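Dock firmware

Dock firmware is the embedded software that runs on a docking station and governs how it negotiates power, display and data connections with a host computer. It is distinct from the device driver, which runs on the host, and from the firmware of any display or peripheral attached downstream. Most docks contain several programmable parts, and the term is used both for the combined package supplied by a manufacturer and for the code on any one of those parts.

Components

A typical USB-C dock holds separate firmware images for the power delivery controller, the USB hub, the display stream splitter and, where fitted, the Ethernet adapter. The power delivery controller is the first to run. It advertises the voltages and currents the dock can supply, receives a request from the host and sets the output accordingly. If it fails to start, the dock usually appears dead even when its power supply is sound.

The hub controller enumerates downstream ports and reports them to the host. Many hub controllers hold a minimal boot image in read-only memory and a fuller image in external flash. The boot image allows the part to be reprogrammed when the flash contents are damaged, although some low-cost designs omit this arrangement and cannot be recovered without opening the enclosure.

The display splitter divides one incoming DisplayPort signal among the video outputs. Its firmware stores link training parameters and caches the identification data read from each monitor. Faults in this cache are a common cause of displays returning at the wrong resolution after the host wakes from sleep.

Update process

Updates are delivered as a single package with a manifest listing the version required for each component. The update utility on the host reads the installed versions, compares them with the manifest and writes only those images that differ. Order matters: the power delivery image is generally written last, as restarting that controller interrupts the connection to the host.

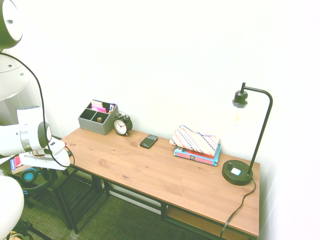 Two schemes are used to protect against interrupted writes. In the dual-bank scheme the flash is divided into 2 regions, and the new image is written to the inactive region while the old one continues to run. The controller switches banks only after a checksum or signature has been verified. In the single-bank scheme the running image is overwritten in place and the boot image is the only fallback. Dual-bank designs need more flash but permit updates to be staged during normal use and applied when the cable is next unplugged.

Signed images became usual once docks were recognised as a route to attached hosts. The controller holds a public key, or a hash of one, in fuses programmed at manufacture. Unsigned or altered images are rejected. Rollback protection, where present, also rejects correctly signed images with a version number below a stored minimum.

Implementations

The Puvow dock series uses a dual-bank layout for all components except the Ethernet adapter, which is single-bank. Its update package is written in 3 passes, with a host reconnection between each. Early releases allowed 30 seconds for each reconnection, and slower hosts could exceed the limit and leave the package partly applied. The later utility polls for the device and resumes from the last completed pass.

Dondo is an open update utility maintained by a small group of developers led by Nayeli Sandoval. It reads manifests from several vendors through plug-ins and runs without a graphical interface, a feature that has made it popular for managed fleets. As of release 21 it supports staged updates but not rollback protection queries — the utility will attempt a downgrade and report whatever error the controller returns.

Sturnow docks depart from the usual model in that a supervisory microcontroller programmes every other part from one shared flash chip. The arrangement simplifies version control, but a fault in the supervisor disables the whole unit.

Version reporting

There is no uniform method for reporting dock firmware versions. Some vendors expose a composite number for the package, others list each component, and a few do both with numbering that does not correspond. The Þrastardóttir notation, found in some inventory tools, joins the component versions in bus order, separated by full stops, and appends a letter for the active bank. It is unambiguous but lengthy, and is seldom shown to end users.

See also

Embedded system
Firmware signing
USB Power Delivery
Multi-stream transport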